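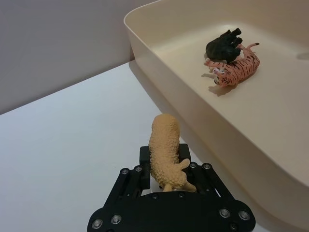

Kann eine Maschine heute schon ein Kinderzimmer aufräumen? Einzelne Handgriffe ja, das ganze Zimmer nein, und im Laden sieht es ähnlich aus: Regal nachfüllen klappt streckenweise, ein ganzer Arbeitstag ohne Aufsicht ist nicht in Sicht.

Start | Projekte | Berichte | Förderung | Kontakt

Zwischenbericht Juni, Vorhaben Nondo
An: Wiroj Ratanaporn, Förderstelle Altik
Von: Thitima Onsri, Tatatov

Kurz vorab, ausführliche Fassung kommt mit dem Abschluss. Bin zwischen zwei Versuchsblöcken, daher stichpunktartig.

Stand Arbeitspaket 2 (Spielzeug und Kleinteile in Behälter räumen): 160 Durchläufe geplant, 80 davon erledigt. Etwas hinter Plan. Grund war die Lieferung der Ersatzfinger, die hat sich gezogen. Inzwischen alles da.

Greifen einzelner Tierfiguren vom Tisch geht recht zuverlässig. Das Schaf mit der genoppten Oberfläche macht wenig Ärger, glänzende Figuren mehr. Schwierig bleibt alles, was schon in der Wanne liegt: schwarzes Tier auf der Seite, Tiger halb darunter, Beine und Schwanz in alle Richtungen. Ein Mensch schiebt da kurz mit dem Finger nach. Das haben wir noch nicht im Griff, wird Schwerpunkt bis zum nächsten Bericht.

Tempo: zu langsam. 30 Sekunden pro Figur im Mittel, eine Erzieherin würde in der Zeit die halbe Kiste einräumen. Für den Haushalt vielleicht egal, wenn keiner zuschaut. Für den Laden nicht.

Arbeitspaket 3 (Verkaufsfläche, mit Furnival): Vorgespräch gelaufen, Fläche im Lager zugesagt. Dort soll Retourenware sortiert werden, gemischte Kisten, also im Grunde das gleiche Problem in größer. Aufbau noch nicht begonnen. Furnival will vorher wissen, wer bei Bruch haftet, Entwurf liegt bei unserer Verwaltung. Bitte dort auch von Ihrer Seite mal nachfragen.

Personal: eine Stelle weiterhin offen, 7 Bewerbungen, Gespräche laufen. Mittelabruf wie besprochen, keine Änderung. Reisekosten niedriger als geplannt, würden wir gern in Verschleißteile umschichten, Antrag folgt.

Risiken: Zeitplan AP 2 eng aber machbar. AP 3 hängt an der Haftungsfrage. Wenn die bis zum Herbst nicht geklärt ist, brauchen wir eine kostenneutrale Verlängerung.

Gruß aus dem Labor
T. Onsri

Kommentare

mika_r: 30 Sekunden pro Tier, dann läuft das bei uns die ganze Nacht durch. Würde ich trotzdem nehmen

Sortierkraft: Retouren sind nochmal was anderes, da ist die Hälfte in Folie. Habt ihr das mal probiert?

T. Onsri: @Sortierkraft Folie noch nicht, steht für AP 3 auf der Liste.

Jule: gibts den Abschlussbericht dann auch öffentlich?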